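She had the kettle on before I'd even found the doorbell. We'd agreed to talk about the table, and she wanted to get straight to it – she'd bought it from Plakico last June and had been arguing with her family about it ever since!

"I came from dark furniture," she told me. "My parents had a dining table you could lose a spoon on. I wanted something pale, where I'd see every crumb."

She does see every crumb, and she wipes it down at 8 every morning, before anyone else is up. I asked what she uses (I'm always after a better cloth) and she laughed at me. "Warm water. A drop of dish soap if there was curry."

She'd looked at darker tops too, at the Stuvura showroom over in Cidatgate, and came close to ordering one. The price stopped her. It was $1,022 before delivery, and the one she took home was a good deal less, plus $70 to have two guys carry it up the stairs. What won her over in the end was the grain. "It's wavy in one part and then goes all fine and straight. I look at it when I'm on the phone with the bank." 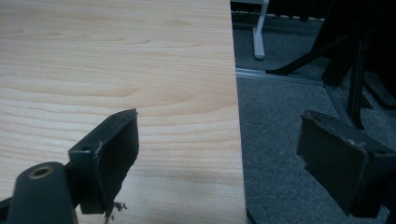
Her sister, who would have gone for the dark one, says pale wood belongs in a kindergarten and that she'll be sick of it in two years. They've had this out over several dinners, at the table in question, and neither has budged.

I wondered if she worried about rings and scratches. She does, a bit. There are cork mats in a drawer, a pack from Nassar, and she puts them out when the nephews come over – then forgets to put them out for herself.

"I had a tablecloth for the first month," she said. "Then I thought, I paid for the wood, so why am I looking at cotton?"

The tablecloth now lives on top of the fridge, folded. I asked if she'd sell it to me, and she said $100, and poured me another cup.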